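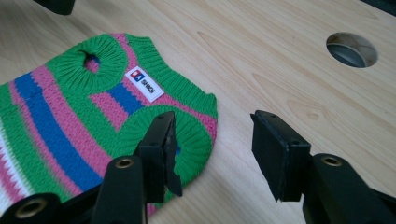
Green, pink and blue knit on the table

Home | Skin | Hair | Wardrobe | About me

Posted 04/11/2021 by Diane Sandhu

So the heating went on this week and my face noticed within a day! Tight across the cheeks, flaky round the nose, and a lovely red patch on my chin that no amount of concealer would sit on. Every autumn I act surprised. Every autumn I go and dig out the thick moisturiser from the back of the drawer and find there's a thumbnail's worth left in it.

I'd been using a foaming cleanser all summer (the Hekitz one, in the pump bottle) and I do love it when it's warm, but come October it leaves me squeaky. Squeaky is good for plates. I've swapped to a cleansing balm at night and just a splash of lukewarm water in the morning, and my chin has calmed down a lot. 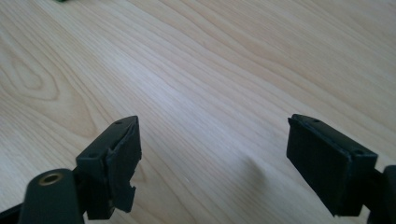 2 min read

My friend Huguette swears by facial oil on top of everything. I tried it her way for 11 nights and woke up with a shiny fringe and two spots, so now I mix a couple of drops into my cream and press it in with my palms while my skin's still damp. Much better! She thinks I'm being stingy with it. She may be right, but she also has the driest skin of anyone I know, so we're never going to agree.

Lips next. I've gone off anything minty, it tingles and then I want to lick it off. The plain Samonte balm in the little tin is doing the job, and I put on a really daft amount before bed. If they're properly flaky I rub them with a warm flannel first, very gently, and leave the sugar scrubs alone.

Foundation-wise I've gone back to a tinted moisturiser, put on with fingers. Powder only down the sides of the nose. Cream blush is my favourite thing in the world at the moment (a sort of squashed raspberry colour) and it hides a multitude of bad nights.

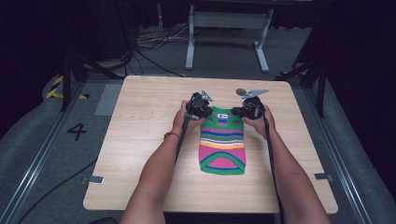 Stripes, and plenty of them

Oh, and hands! I keep a tube of cream by the kettle now and use it while I'm waiting for my tea. Cuticles included, when I remember.

I still haven't found a daytime SPF that doesn't pill under make-up, so if you've got one you like, leave it in the comments and I'll give it a go next.

Contact | © 2021 Diane Sandhu | Back to top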